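Chapter 4
What the Listener Hears: Judging a Recorded Voice

Most advice about choosing a voice for a radio spot or a training film comes from people who sell voices. That is no crime, but it should make the reader careful. In this chapter we look at the claims made for recorded narration and ask which of them a buyer could check before paying.

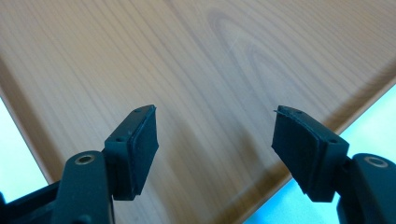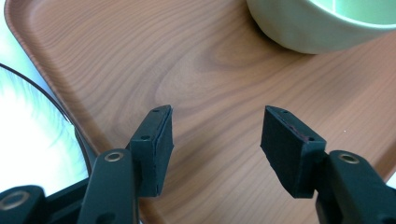
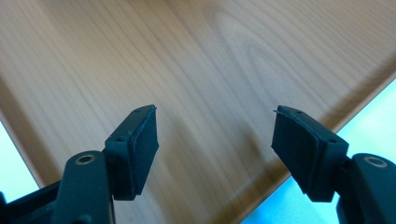 Start with the word "natural." Nearly every narrator's web page uses it, and so do the pages of the agencies that represent them. Ask three buyers what they mean by it and you may hear that the voice is slow, that it is friendly, or that it sounds like someone from their own town. A word that covers all of these is of little use in a contract. Two people can agree on it over the phone and still fall out when the files arrive.

Consider the case of Tramow, a maker of garden pumps that needed a safety script recorded for new staff. The script ran to 400 words. The company asked the Vastel agency for a "warm, trusted" read and got one. The staff liked it. When they were tested on the steps for shutting off a pump, though, they did no better than the group that had been handed the same script on paper. The agency's page still lists the job as a success, and in one sense it was, as the client paid and came back. Whether the voice did any work is a separate question, and it was never part of the order.

We don't claim that voice makes no difference. A mumbled read is hard to follow, and a listener who has to strain will soon stop trying. Our doubt is about the larger promises - that a certain tone builds trust, that a deep voice sells trucks, that a smile can be heard and will be rewarded at the cash register. Some of these may be true some of the time. The usual proof offered is a happy client, and a happy client is weak proof.

Demo reels deserve the same caution. A reel is a set of the best moments from many jobs, often with music added and the breaths taken out. It tells you what the narrator can do on a good day with a good engineer. It does not tell you how the same person will sound on page 12 of a manual. A short custom audition is better evidence. Morin, a small audiobook house, asks for 200 words from the middle of the book, never the first page, with no music and no editing. Its editors then listen without knowing the name or the fee. They complain that the method is slow, and it is.

Fees are a poor guide as well. When the museum at Briltitz needed an audio tour, it received 50 auditions for one job. The panel scored them blind and set the scores beside the prices afterward. The 2 highest bids landed in the bottom half. One museum proves very little, and we would not build a rule on it, but it should trouble anyone who thinks a high price is a safe choice.

Section 4.1 takes up the script itself, which is blamed less often than the narrator and probably should be blamed more. Before reading on, pick an ad you have heard this week and write down what you remember of it. Keep the note - you will need it for the exercise on recall in Section 4.3.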